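Residence Diary, Trultville House
Entry for 8 April 2020

The ground-floor dining room was closed to residents after breakfast so that the tables could be cleaned and inspected. The work had been listed for October and was postponed when the replacement chairs from Coman did not arrive. The chairs are still outstanding. An inquiry was sent this morning and no reply had been received by the close of the day.

Each tabletop was washed with warm water and a small amount of plain soap, wiped along the grain, and dried with a cotton cloth. The use of spray polish has been discontinued in this room – it left a film that held crumbs and dulled the wood. Table mats were taken to the laundry, and 34 of them were returned before supper.

The pale table was attended to last. Its surface is smooth, with a slight gloss and long wavy grain, and there are no visible scratches or stains on the open part of the top. It is therefore recommended that this table be left as it is and not sent to Ulloseck for sanding with the others.
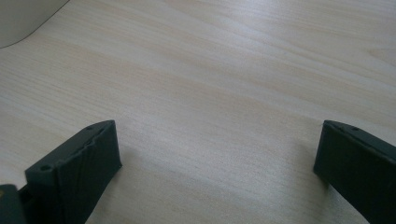 Supplies and Storage

The linen closet was put in order during the afternoon. Paper napkins stand at 200 and will need to be ordered again before the end of the month. The box of felt pads, received from Pamia, contained 50 pads, and these were placed on the lower shelf beside the floor wax. The key to the closet has been returned to the hook in the office.

The dining room was reopened for supper. Two residents asked that the long table be moved nearer to the windows. The request was noted and will be considered when the new chairs are delivered. The radiator by the pantry door was again noisy in the evening – entered in the repair book under item 1362.

Trultville House | Contact the Office | Copyright Trultville House. All rights reserved. | Back to top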